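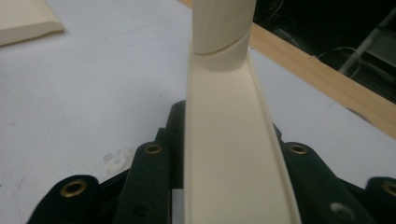

Saturday, way too early

Okay so I was up until 2 last night messing with transitions and I regret nothing. Well, I regret a little, my eyes feel like sandpaper. But the wipe pack is nearly there!

The idea started because I got sick of the wipes that come with Kimora (the editor I use for everything now). They're fine, they're just all so stiff. I wanted one that eases in slowly and then whips across, like someone yanking a curtain. I thought it would take an evening. It has taken most of November.

Last night's problem was the feathered edge. It looked gorgeous on my test clip and then turned into a crunchy gray mess the second I dropped it on vertical footage. I tried changing the blur, I tried changing the order of the filters, I ate a bowl of cereal, I tried changing the blur again. What fixed it was tying the feather to the height of the clip and leaving the width alone. One little box! I had been staring right past it for days.

So now there are 40 wipes in the folder and I like maybe half of them. The spiral one has to go. I made it at the beginning when everything seemed exciting and it makes me a bit seasick.

Checked the downloads on my old title set too, the free one I put up on Drindex. It's past 3,000 – I had to refresh the page to believe it. Somebody left a comment asking for a version with a drop shadow, and somebody else right under it said please never add a drop shadow. I'm going to do a checkbox and hide.

Still haven't decided if the wipes should be free as well. I keep going back and forth. Gellura takes such a big cut that charging a couple of bucks seems pointless, and I don't want to answer emails about refunds. Probably free. Ask me again tomorrow.

Left for today: rename everything (half of it is called "wipe new new"), record the preview video, and find music for it that doesn't sound like a dentist's office. Also the big project file takes forever to open, so I should clear out the old renders first. Coffee before any of that.

Search this diary Go

Last updated: Saturday, 7:15 am

Contact | Copyright Bepari Diary | Back to top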